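Course Handout 6: Comparing Two Grippers from the Wrist Camera

Read before the Tuesday session

Purpose of the exercise

In the previous handout, students mounted and leveled the arm, set its speed limits, and confirmed that the controller responded to the stop button. The present handout assumes that this work is complete and signed off. Its subject is the comparison of two parallel grippers on the same arm, using the same household objects and the same controller settings, with particular attention to what the wrist camera can and cannot report.

The two grippers are referred to by the names used in the laboratory. The Lomine is the narrower of the pair and closes with a single motor. The Cakatier has a wider stroke and heavier fingers, and it takes longer to close. Both are driven by the Drulora controller. Students should not change the controller's current limit at any point in the exercise, even when a grasp fails repeatedly, as a change partway through makes the two sets of trials impossible to compare.

Each pair of students will complete 60 trials with each gripper. The order of objects is printed on the trial sheet and must be followed as written. If a trial is interrupted by a stop, mark the line with the letter S and repeat it at the end of the set.

The wrist view

The camera is fixed to the wrist and moves with it. The fingers therefore stay in nearly the same part of the picture wherever the arm goes, and everything else appears to move around them. This is convenient for the operator, who always knows where to look for the fingertips. It is less convenient for judging distance. A finger that appears to be touching the side of an object may in fact be well in front of it, and students who rely on the picture alone tend to close too early.

Three matters should be checked before the first trial of any set. First, both fingers must be visible along their inner pads. Second, the gap between them must be open to the table or object behind, with no cable hanging across it. Third, the lens must be clean. A smear on the lens is easily mistaken for a reflection and has spoiled whole sets of results in earlier terms.

Reflections deserve a separate remark. A glossy table returns light from windows, lamps and signs, and these bright areas shift as the wrist moves. Glass and polished steel do the same. The detection software supplied with the course, Pirzada, was prepared mainly on matte objects and will sometimes draw an outline around a patch of glare. Students are expected to note every such case in the remarks column. They are not expected to correct it.
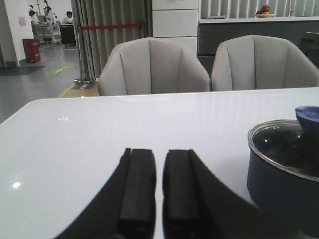 Approaching a Covered Pot

The covered pot is the most demanding object on the trial sheet. With the pot to the right of the fingers, as in the starting view, the arm has to travel sideways before it can descend. Students should raise the wrist first, move across at a safe height, and come down over the round knob on the lid. A direct sideways path from a low position brings the right finger against the side of the pot and usually ends in a stop.

The knob is the only permitted grasp point. The steel rim of the lid must not be gripped, and the glass must not be touched by either finger. Once the knob is centered between the pads, close at the slow setting, wait for the controller to report contact, and lift the lid just clear of the pot. Hold it there while the partner records the result. Then lower the lid, open the fingers fully, and raise the wrist before moving away.

In the starting view the pot is only partly inside the picture. This is intended. Pirzada is often unable to place an outline around an object that runs past the border, and the number of wrist movements needed before a full outline appears is one of the values recorded on the sheet. Students should not shift the pot by hand to make it easier to find.

The clear lid presents a further difficulty. Dark reflections of the room show in the glass, and the software may treat them as part of the object or as something lying inside it. The blue knob is a more dependable target. Where the two grippers give different results on the pot, students should first ask whether the difference comes from the fingers or from the picture. The saved images from each trial will generally settle the question.

Background and bystanders

The far side of the table will often contain chairs, counters and other furnishings, and people may be at work farther back in the room. Leave these in view. The course is concerned with performance in ordinary rooms, and a plain backdrop would hide faults that matter later. If the software marks an object beyond the table as a possible target, record the trial number and continue.

No one may reach over the table while the arm is powered. The partner who keeps the sheet also keeps the stop button within reach.

Recording and scoring

For every trial, enter the gripper, the object, the result and the controller code. A grasp counts as complete when the object is lifted clear, held, and set down without a slip. A grasp in which the object turns between the pads but does not fall is scored as partial. Code 1051 means that the fingers closed fully without contact, and it is scored as a miss. It should not be confused with a stop.

Remarks should be short and factual. "Left pad touched first" is useful. "Bad grasp" is not. Where partners disagree on a score, enter both scores and initial them.

Changing the gripper

The change is made once, between the two sets. Power down the arm, wait for the brake to engage, and support the gripper with one hand while releasing the collar. After the second gripper is fitted, run the open and close check 2 times without an object and save one image from the wrist camera. The fingers of the Cakatier sit farther forward, so the crop setting in Pirzada must be loaded again from the course folder.

Submission

Hand in the trial sheet, the saved images and a written comparison of the two grippers. The comparison should treat the pot separately from the other objects. Requests for extra bench time go to Harsh Nigam before the end of April. The bench closes once the final set has been collected.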